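Timing a variable star with nothing but binoculars

I put off trying variable stars for years. I thought you needed a telescope, a cooled camera and a degree, and I had a pair of 10x50s and a garden in Zernthorpe with a streetlamp at the end of it. Then I had a go at Delta Cephei one October and was completely hooked!

Delta Cephei is a lovely one to start with. It swings between magnitude 3.5 and 4.4 and back in a bit over five days, so you can see it change within a week, and from Britain it never sets. You'll need binoculars (or just your eyes if your sky is darker than mine), a notebook, a red torch and a chart with comparison stars marked on it.

First, find Cepheus. It looks like a child's drawing of a house, next door to the W of Cassiopeia. Delta sits just outside one of the bottom corners, in a small triangle with Zeta and Epsilon. Those two are your comparison stars: Zeta is magnitude 3.4 and Epsilon is 4.2, so Delta spends most of its time somewhere between them. 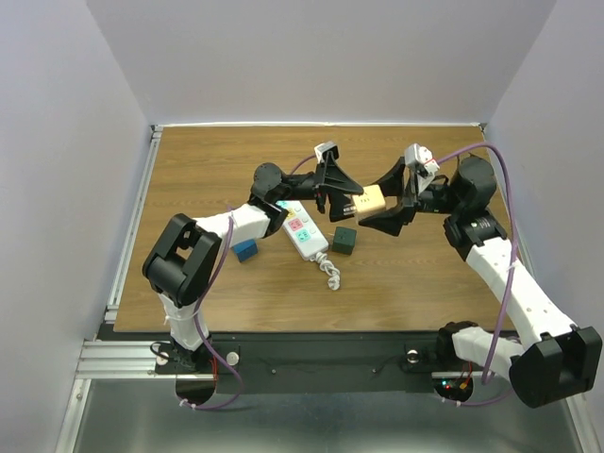
Words: Jeptoo Mwakalinga
Posted Friday, May 17, 2024 in Beginners' Projects

Now for the estimate itself. Give your eyes a good twenty minutes in the dark, then look at Zeta, then Delta, then Epsilon, and go round again. Don't stare at any of them for long, as reddish stars seem to brighten if you do. Ask yourself how far down the step from Zeta to Epsilon your star has got. If it looks halfway, that's 3.8. A quarter of the way down, 3.6. Write it down straight away with the date and the time in UT (so take an hour off if the clocks are on summer time, which I forgot for my whole first batch, groan).

Do this on every clear night you can, and don't look at your old estimates beforehand. It's terribly tempting, and your brain will happily hand you the number it thinks you ought to get.

Once you've got 15 or 20 estimates you can fold them. Pick one date near maximum as your starting point and work out how many days after it each estimate was made. Divide by 5.366, throw away the whole number and keep the decimals. Those decimals are the phase. Plot phase along the bottom and magnitude up the side, with the bright end at the top, and you should get a steep climb and a long lazy slide back down.

Mine was a fuzzy mess until I had 53 points, and then suddenly there it was! Elfriede Zaugg, who got me into this, had 88 on hers when she showed it at our Jundside meeting, and you could have ruled a line down the slope.

A few odds and ends. Skip nights with thin cloud unless all three stars are in a clear patch. Slightly defocusing the binoculars helps if the colours bother you. And keep the rotten estimates in the notebook, just put a question mark next to them.

Next time I'll have a go at Algol, which means staying up rather late with a flask.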